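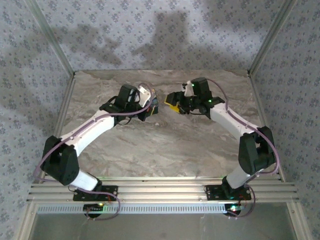
Two arms side by side on the rail, each with its purple cable

Tea for the twin-town visitors: a few kitchen tips

When the cultural delegation from Grasalholm comes to Grendurham in June, several of us will be giving tea at home before the official speeches, and after doing this for 13 summers I've picked up a few habits you're very welcome to borrow.

Iron the tablecloth while it's still slightly damp, then hang it over a door overnight (folding it puts all the creases straight back, as I learned the hard way). If you have little table flags, press them under a clean tea towel with the iron on low. 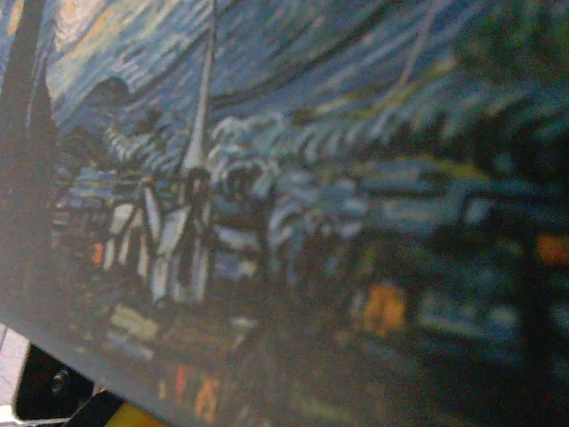

Ask about food well beforehand. Leonie Gisler at the twinning office has everyone's dietary notes, and she'd much sooner have a phone call now than a panic on Friday. I do a plain sponge and a seed cake, both baked the day before and kept in tins with a sheet of greaseproof over the top. 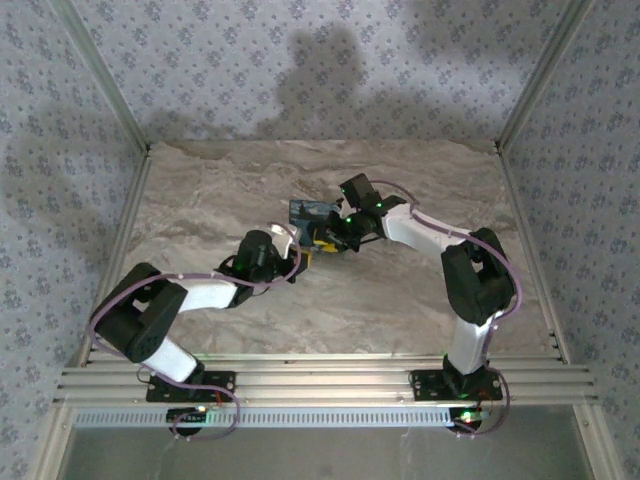 Reaching in over the marble-patterned floor

Warm the big teapot first, and do keep a second pot of hot water going - guests who like their tea weak will bless you for it.

Embroidered cloths given as presents shouldn't be hung in a sunny window, lovely as they look there! Roll them round a cardboard tube with acid-free tissue, right side out.
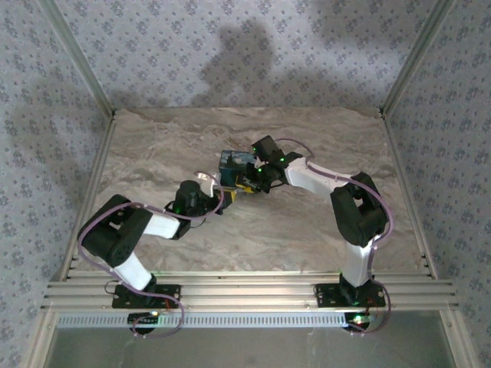 And write on a slip who gave you each one, and which year, then tuck it inside the tube. Ursina Mayrhofer still has hers from the very first visit, and the colours are as bright as you like.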